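厨房切配仿真中机械臂异常停机的分析
课程设计报告(第二阶段)
学生:Gemechu Lemma 指导教师:Gemechu Admasu

一、问题的由来

本组的题目是在仿真厨房里让单臂机器人完成备餐的几个基本动作,包括取刀、取食材和放回。场景用 Virkesura 搭建,控制程序沿用上一届同学留下的 Zernton 框架。12月做第一阶段验收时,单个动作都能通过,连起来跑则经常在中途停住,控制台只打印一行“关节力矩超限”,没有其他信息。当时我们把限值调高了一档,问题没有再出现,就没有往下查。

第二阶段换了控制周期以后,故障又回来了,而且比原来严重。有几次手臂停机前先向下压了一段,夹爪的指尖穿进了台面的碰撞体。如果换成实物,这种情况会损坏夹爪,也可能伤到旁边的人,所以指导教师要求先停下新功能,把原因查清楚。

二、试验安排

我们把日志里的关节角、夹爪位姿和力矩全部打开,重跑了 1615 个回合,每个回合最长 700 个控制步。台面上的器具和食物按任务配置摆放,手臂从不同的姿态接近目标。相机分为外部视角和夹爪近景。 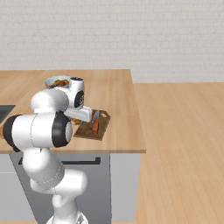
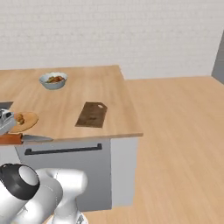
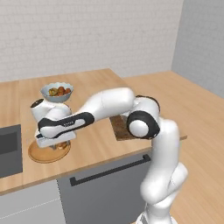
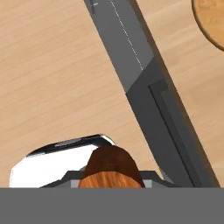

图1 仿真厨房中的作业画面,前三幅为外部视角,第四幅为夹爪近景

三、故障现象

故障回合的力矩曲线形状很接近。夹爪下降到目标上方后,腕部力矩先缓慢上升,然后在很短的时间内跳到限值,保护程序触发,手臂停机。触发时夹爪的指令高度已经低于台面,而规划器给出的路点高度是正常的。也就是说,错误出在规划器和控制器之间。

另一个现象是,目标为木盘上的食物时故障多,目标靠近台面中部时故障少。开始我们怀疑是木盘的碰撞模型有问题,换成简单圆柱体以后再跑,结果没有变化。

四、原因

查代码后找到 2 处错误。

第一处在坐标变换。Zernton 框架读取工具坐标系时用的是旧夹爪的长度,新夹爪的指尖偏移没有写进去,下降的终点因此偏低。

第二处在超时处理。控制器收不到新路点时,会按最后一次的速度继续走,没有减速。控制周期改短以后,规划器偶尔赶不上,手臂就带着下降速度多走几步。两处错误叠加,指尖就会压进台面。

第一阶段调高力矩限值的做法是错的,它只是让保护晚一些动作。这一条由我负责,当时的修改没有写进记录,后来查起来也多花了时间。

五、修改与复查

共做了 3 项修改:工具坐标系改为从夹爪模型文件读取;路点超时后速度在下一个周期降为零;力矩限值恢复原值,并在台面以上加一层禁入高度,指令越过这一高度时直接拒绝执行。

修改后用同一组随机种子复查,之前的故障回合中没有再出现指尖压入台面的情况。仍有少数回合因为路点超时而停在半空,任务没有完成,不过停机姿态是安全的。这部分要等规划器提速后再处理。

六、遗留问题

取刀动作还没有单独做安全分析。手臂夹着刀停机时应该保持还是松开,组内意见不一致,目前的程序是保持。禁入高度对较厚的砧板也不适用,需要按器具分别设置。

以上问题已列入第三阶段计划,实物试验在 Carrasco 实验室完成安全检查之前不进行。

7月25日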